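# Nine weeks with the Catterall two-arm sorting kit

I'll say up front that I like this kit a good deal more than I expected to when the crates came in January. We had been renting time on a bigger setup at Trultmont, and I was ready to be grumpy about anything that had to be bolted together on our own floor. Putting it up took two of us most of a weekend (the manual is fine until you reach the cable routing, and then you're on your own), but once both arms were riding on the rail they lined up nicely and have stayed that way.

Our main chore for it is picking up empty plastic bottles and dropping them in a lined bin. Plain bottles, ribbed ones, square ones, whatever the recycling brings us! 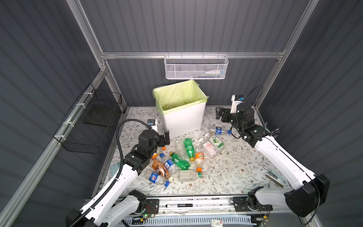
The clear ones are still the hardest, I'm sorry to say. Colored plastic gives the wrist cameras something to hold on to, and a bare bottle on a busy tablecloth can leave an arm dithering for a good long while. The Dulis software update helped some. I'd still budget an afternoon for tuning the grip force, and please do save your settings before you restart, which I learned the sad way.

The spare finger pads cost $40 a set and ours wore out sooner than I'd like. Junon, who sold us the kit, answered my email the same day and were very kind about it.

I'd buy it again, with an extra set of pads in the order.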